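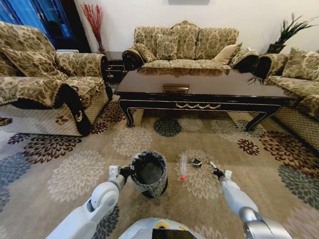 How to wash and refit loose arm covers without ending up with two left ones

Arm covers, arm caps, sleeves, whatever your grandmother called them: they are the small pieces of cloth that sit over the arms of a sofa and take the beating so the sofa doesn't have to. They get the tea, the elbows, the newspaper ink and the cat. Then we admire how clean the sofa is and forget to wash the covers for three years.

I make and mend soft furnishings for a living, and this is the method I use at home and on customers' things. It suits plain cotton, cotton velvet, synthetic velvet and most woven covers. If yours are silk, or came with a label that says dry clean only, believe the label and go and make a cup of tea instead.

What you need

A soft clothes brush
A washing-up bowl or a clean sink
Mild liquid detergent, the sort sold for woollens
Two old towels in a colour you don't care about
Safety pins
A needle, and thread to match the trim
Twist pins, if the covers wander

Step 1. Mark them before you take them off

Covers come in pairs, and the pairs are seldom identical. Years of leaning shape each one to its own arm. Put a safety pin through the inside hem of every left-hand cover and leave the right-hand ones bare. Left means left as you sit in the seat. I once did a whole suite with left meaning left as you face it, then changed my mind halfway round, and the owner was very polite.

If you have several seats, use one pin for the first, two for the second and so on. Take a quick photo of how each one hangs, front edge included. You will think you'll remember. You won't.

Step 2. Empty and brush

Turn each cover inside out over the bin. Expect crumbs, a hairgrip and a coin too small to be worth finding. Brush the inside first, then the right side. On velvet, stroke your hand across it to find which way the pile lies smooth, and brush that way only.

Step 3. Test the colour

Dark covers run. Red ones run too, and then lie about it. Wet a corner of the hem that tucks out of sight, press it hard into a white tissue and hold it while you count to 30. A faint tint is fine and means you wash it alone in cool water. A tissue that looks as if it has been in a fight means the cleaner's.

Test the trim separately. Metallic braid is the usual villain. It may be perfectly happy in water and then shrink just enough to pucker the edge like a pie crust. If you have doubts, unpick the braid, wash the cover and sew it back on. It's a dull evening, but you only need a running stitch.

Step 4. Wash by hand

Cool water, a capful of detergent, one pair at a time. Push the covers under and press them up and down with flat hands. Don't rub, wring or scrub at a stain with the green side of the sponge, however much it seems to be asking for it.

For greasy patches where heads and hands have been, dab on a little neat detergent and leave it ten minutes before the wash. I have tried the foaming product from Plikano that my colleague Rodrigo Miranda swears by. It smells of pears and did nothing else I could detect.

Rinse until the water stays clear, then rinse once more out of spite.

Step 5. Dry flat

Lay each cover on a towel, roll the lot up like a Swiss roll and lean on it. Unroll, move to the dry towel and pull the cover gently square. Smooth the pile while it is damp. Dry away from radiators and out of strong sun. In October, in my house, this takes two days and the use of the spare bed.

Never hang them by the front edge. The weight of the water drags the hem and you get a cover with a chin.

Step 6. Press, carefully or not at all

Plain cotton can be ironed on the wrong side while slightly damp. Velvet must not meet an iron face to face. Hang it in the bathroom while somebody has a shower, then brush it. If it's still creased, hold a steamer a hand's width from the back and keep it moving. A flattened patch of velvet is with you for good, and it will be in the middle.

Step 7. Vacuum the arms while they're bare

Use the upholstery nozzle and go gently over any woven pattern with raised threads. You may find the arm is brighter than the rest of the sofa. Fine. Put the cover back and say no more about it.

Step 8. Refit

Check your safety pins, then take them out (yes, all of them, and before anyone sits down). Centre the cover over the top of the arm, line up the front edge, and tuck the inner side well down between arm and seat. Long covers that hang to the floor should just clear it, or the vacuum cleaner will eat them.

If they slide, put two twist pins through the underside on the outer face, where the upholstery is thickest. Lucía Cordero, who taught me the trade, used a strip of rubbery rug underlay beneath each one, and hers never moved. I use her trick on slippery fabrics and pins on everything else. Keep pins out of leather.

How often?

Twice a year for a sofa that is sat on, once for a sofa that is kept for visitors. In between, give them a shake out of the back door and swap left for right if the shape allows it, which spreads the wear. If you do swap them, tell the rest of the household, or someone helpful will swap them back.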